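The Woman Who Walks to Supper

Ljubica Kovačević had already eaten twice when we met, and she was looking forward to the third one. She has spent most of the past year walking from kitchen to kitchen in Flunudmont, writing down what people cook when there isn't a recipe in front of them, and she has the happy, slightly sleepy look of somebody who has been given seconds everywhere.

"I can't say no," she told me, dropping a fat notebook on the cafe table. "If you say no, they stop talking. If you say yes, they tell you about their grandmother, and then about the neighbor's grandmother, who did it all wrong!"

The notebook is the ninth. The first eight are at home in a bread box, and between them they hold 1,021 dishes, each with the name of the cook, the street, and whatever was said over the stove. She plans to turn a small part of them into a book called Gunosent, after the Sunday stew her mother made from whatever was left on Saturday night. The word doesn't appear in any dictionary she has checked. Her mother used it, her aunts used it, and one man on the far side of the river used it for a kind of dumpling, a matter Kovačević is still looking into.

She started by accident. She was working at a print shop and taking the late bus home, and one evening the bus didn't come, so she walked the whole way with her shoes hurting. It was just before supper and the windows were open.

"Every house smelled different," she said. "Onions, then something with vinegar, then fish, then onions again but darker, you know, the kind where someone has been patient. I had lived here 6 years and I didn't know what anybody ate. I knew what the restaurants served. That's a different question."

The next week she knocked on the door with the dark onions. It belonged to Nicanor Arriaga, a retired bus mechanic who cooks for himself, his sister and anyone who happens to be repairing something on the block. He let her in, handed her a knife and put her to work on a cabbage.

Arriaga joined us halfway through our coffee, carrying a jar wrapped in newspaper (pickled peppers, for me, and they were wonderful). He is a big talker and a very exact cook. His onions take an hour and ten minutes, and he will not discuss doing them in less.

"She asked me how much salt," he said. "I told her, enough. She said, how much is enough? So I salted it into my hand and she weighed my hand! She brought a little scale in her purse."

Kovačević still carries the scale. She weighs the pinch, the handful and the "bit more" separately, and she has learned that one person's handful can be twice another's. She doesn't correct anyone. In the notebooks the cook's own words go on the left page and her numbers go on the right, so a reader can follow either one. 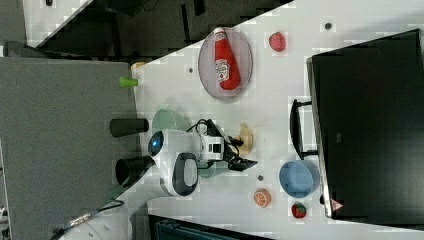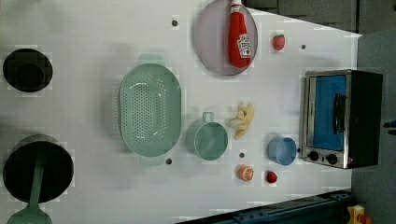 Ketchup on the plate and plenty to play with.

What surprised her most was how early people learned. She asks every cook for the first thing they remember doing with food, and the answers are nearly all from before school age. Shelling peas on a back step. Standing on a chair to stir something that didn't need stirring. One woman told her she served mud soup to her uncles for a whole summer, and that the uncles had to say what it was missing.

"And she still does it!" Kovačević said. "She's seventy-three, she puts the bowl down and she stands there until you say what it's missing. I said lemon. She was thrilled. She'd left the lemon out to see if I would notice."

Arriaga's own first memory is of being allowed to carry the bread to the table, and of dropping it, and of his father picking it up and kissing it before putting it in the basket. He told this story quickly and then asked if I was going to finish my cake.

I wanted to know what happens when two families disagree. Kovačević laughed and turned to a page in the middle of the notebook with a coffee ring on it. The dish is called shakya on one side of Orchard Street and something unprintable on the other, and the fight is over whether the walnuts go in whole. She has eleven versions. She cooked four of them on a single weekend, invited both sides of the street and put the pots out without labels.

"They all picked their own," she said. "Every single one! I thought I was going to catch somebody out. They took one spoonful and they knew."

The book will have room for 149 dishes at most, and choosing is going slowly. She has ruled out anything she couldn't make herself at least twice. She is keeping the arguments in, with both sides printed, and the mistakes too, such as the plum cake that came from misreading an aunt's handwriting and has been baked the wrong way ever since. Arriaga's onions get two full pages. He has asked for three.

There is still the north end of town to walk, where she has only been inside a handful of kitchens, and she wants to get there in October, when people start roasting peppers in their yards and you can find a house by the smoke. Arriaga has offered to go along and carry the scale. He has heard about a man up there who does his onions in forty minutes, and he would like to see it for himself.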